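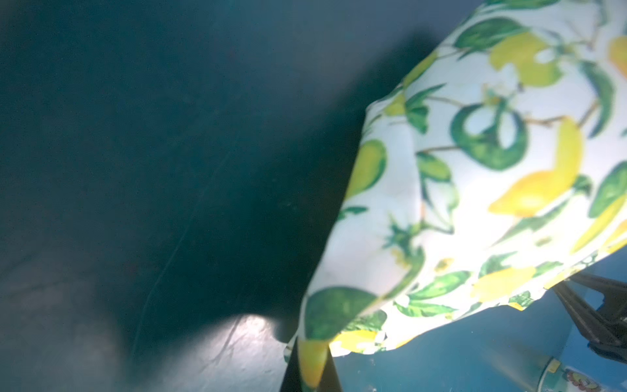

Lovico citrus print cloth, medium size
Reviewed by Guilan Jin, 26 Apr 2019

Lovico sells this cloth in two sizes and one print: yellow lemons, green limes, leaves and thin twigs on a white ground. I bought the medium, which is meant for a small kitchen table, and have used it daily on top of a dark blue-green cover that stays on the table all year.

Fabric and weight
The label gives cotton with a small share of polyester. It is a mid-weight cloth, heavier than the Odis one it replaced and lighter than the Śliwiński linen I keep for guests. It drapes well over a corner but does not hold a fold, so it ends up bunched if it is pulled from one side. A cloth with more body would sit flatter. On a smooth cover it also slides. Four clips solve this if you are prepared to look at clips.

Print
The artwork is done in a watercolour manner, with soft edges to the fruit and leaves. The softness is in the design and should not be taken for poor registration. The lemons are drawn large and lie at various angles, so the cloth has no obvious top or bottom and can be turned when one end gets stained. The limes are a good deep green. Against a dark table or cover the white ground looks very bright, and under a strong lamp the paler parts of the pattern wash out. Daylight suits it better.

The print is on one side only. The reverse shows a faint ghost of the pattern and is not usable as a second face.

Edges
This is the weak point. The hem is narrow, single-turned and stitched in plain white thread. After 3 washes one short side had begun to ripple, and pressing it with steam improved it without curing it. A double-turned hem would add little to the cost. Balley manages it on a cheaper cloth.

Washing
I washed it 6 times at 40 degrees and line dried it. Shrinkage was slight and mostly along the length. The yellow has held. The green has lost a little depth, visible only beside the unused offcut that comes in the packet for patching. Tea came out at the first wash. Turmeric left a pale mark, now lost among the lemons. Iron on the reverse while still damp, as creases set hard once the cloth is fully dry.

Verdict
A decent everyday cloth with a better print than hem. I would buy it again at the sale price and would hesitate at the full one. Anyone wanting a crisp, flat finish should look at linen.

Comment from Przemysław Wilczyńska
Same rippling on mine, on the long side. I unpicked the hem and turned it twice by hand. It lost 2 cm in width and has stayed flat through every wast since.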